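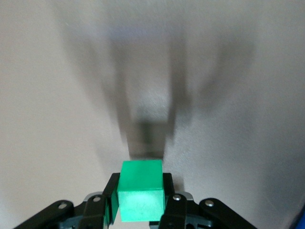
Fadwa Abdel Rahman was told in her first week at Plitivdale that the arms would have her job by May, and that she had better keep her coat handy. She laughs a good deal when she tells me this, because she has told it many times, and because the May in question has been and gone and her coat is hanging on the same hook by the door.

We are in the canteen at Plitivdale, where Nasr packs and sorts wooden and plastic learning sets for schools, and it is the quiet bit of a Wednesday afternoon between the lorry going out and the late shift coming in. She has brought her own tea in a flask and pours me some without asking. Before this she spent years on the sorting benches, by hand, and if you have never stood at a sorting bench (I hadn't) she would like you to know that it isn't hard work in the way people think of hard work.

"You're not lifting anything heavy. You're picking up a little block and putting it down, and then you pick up the next one. It's your neck that goes first, and then the thumb. I used to wake up at night with my hand closed, like this, as if I'd still got hold of one."

There are 3 cells on the floor now, which everyone calls by the name of the firm that put them in, so that a person will say she is "on Zestis" this week or "off Zestis" till Monday. Each has an arm with a two-fingered gripper and a small camera down by the wrist, and the people who used to do the picking now look after the arms, teach them new pieces and sort out the muddles. Fadwa looks after 2 of the three and is training a colleague on the other.

I asked what the teaching is like, and this was where the tea went cold, because she loves it and there was no stopping her! A cube, she says, is what you begin everyone on. It has flat sides, it sits still, and the fingers can come down square on either side of it. "A cube forgives you. Then they give you the little arches and the half-rounds and you find out what you don't know. You have to think about where your own fingers go, and you've never thought about that in your life, have you? I went home and picked up everything in the kitchen, slowly, watching my hand. My daughter thought I was poorly."

She is less cheerful about other things, and I was glad she didn't hold them back. The benches used to be noisy with talk. You stood opposite someone all day and you knew about their mother's hip and their son's exams. Now the cells are spread out and you look at a screen, and you can go from the start of a shift to the break without a proper conversation. It took a fair bit of asking before the breaks were lined up so that people could sit down together again.

There was also the matter of the numbers. When the first cell came in, a board went up showing picks per hour, and on a good day it said 310, and for a while people walked past it feeling, as she puts it, "told off by a clock". Fewer people work the sorting floor than before, too. Some moved over to the Nutero line upstairs, some took the money and left, and she misses several of them and says so by name, though she asked me to leave the names out.

The training was more than 90 hours, done in work time, and there was a rise at the end of it that she describes as decent and then, after a moment, as all right. Would she go back to the bench?

"For the company, yes, tomorrow. For my thumb, no. I like it when I've set a new piece up and it goes down, and closes, and comes up holding it nicely. I still say well done to it. I said it very loudly once with the manager standing behind me."

She screws the cup back on the flask. The late shift is starting to come through the door, and she wants to catch the woman she is training before they are both back at their screens.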